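Why don't shoe sizes make sense?
By Fergus Morrison

Look inside one of your shoes. Somewhere, on the tongue or the insole or the bottom, you will probably find a number. Perhaps it says 12. Perhaps it says 31. It might say both, with some letters beside them.

Twelve what, though? Your foot isn't 12 centimetres long, unless you are a baby. It isn't 12 inches long either, unless you are a very big grown-up. So before you believe a number, it's worth asking what it is a number of. I ask this question in shoe shops and people look at me strangely.

The barleycorn story

Lots of books and websites will tell you the same tale. Once upon a time, they say, an English king lined up grains of barley and announced that three of them made an inch. From then on, shoemakers used barleycorns to measure feet.

Part of this is true. A barleycorn really is an old unit of length, and it really is one third of an inch. British shoe sizes still go up by one barleycorn each time. If you move from a 10 to an 11, your new shoe is meant to be a third of an inch longer, a bit more than eight millimetres.

The king is the part I don't trust. Old laws did say that three barleycorns made an inch, but that was about measuring in general. They didn't say anything about shoe shops. Written descriptions of shoe sizes like ours only turn up hundreds of years after that king was dead. Somebody seems to have joined two true things together to make one good story. This happens a lot in history, so watch out for it.

And are grains of barley all the same length? Get some and try it. You'll find they are not.

Where does it start?

Children's sizes in Britain begin at zero, but size zero is not no shoe at all. It stands for four inches, which is near enough the width of a grown-up's hand. Sizes go up from there to 13, and after 13 comes... 1. The counting starts again, and carries on up through the adult sizes.

This is why your big cousin can be a size 2 and your little brother can be a size 9. Your cousin hasn't got tiny feet. They are just on the second lap.
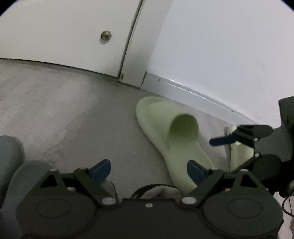

Slip-on slippers. With an open shape, a foot that is slightly too long or too short may not notice.

You may hear that slippers fit everyone because they are "one size". I would like to meet this everyone. Slippers are often sold in pairs of sizes, such as 3 to 4, and that means the same slipper has to suit two different lengths of foot. It can't fit both of them equally well. People put up with it because they don't run races in slippers.

Other countries, other numbers

Much of Europe uses a different step, called the Paris point. It is two thirds of a centimetre. To find out how long the inside of a European shoe should be, multiply the size by two and divide by three, and you get centimetres. A size 30 should be 20 centimetres inside. A size 50 should be just over 33, so if you ever see one, stand back.

American sizes go up in barleycorns too, but they start from a slightly different place, so the numbers don't match British ones. Women's and men's sizes in America don't match each other either. I have read several explanations of why and I'm not convinced by any of them.

There is also a system called Mondopoint, which simply uses the length of your foot in millimetres. You'll find it on ski boots. It is the only one that tells you plainly what it is counting, and it's the one hardly any ordinary shoe shop uses.

Let's test it

Say your foot is 156 millimetres long. You need some wiggle room in front of your toes, so let's add 13 millimetres. That makes 169 millimetres for the inside of the shoe.

In Paris points that comes out just over 25. In British sizes, take away the first four inches, then count how many barleycorns are left. There are very nearly eight. So you'd look for a British 8 or a European 25.

Now go and try on three different pairs of size 8s. I'll be surprised if they all feel the same. Makers use different foot-shaped blocks, called lasts, to build their shoes on. Some are wide, some are pointy. Some makers measure the foot and some measure the inside of the shoe, and they don't always tell you which.

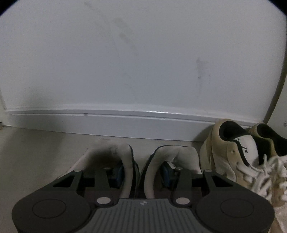 Shoes on a floor. You can't tell from looking whether the numbers inside them would agree.

Things people say about feet

"Your feet are the same size as each other." Often they aren't. Measure both and fit the bigger one.

"Your foot is as long as your forearm." Check it yourself, from the inside of your elbow to your wrist. Then check on five friends before you repeat it to anybody.

"Feet get bigger in the evening." Feet can swell a little after a day of standing and walking. How much? Stand on a sheet of paper at breakfast and draw round your foot with the pencil straight up. Do the same foot again at bedtime — on a new sheet, so you can't cheat by following the old line. Write down both lengths in millimetres. Do it for a week, as one day could be a wobbly pencil.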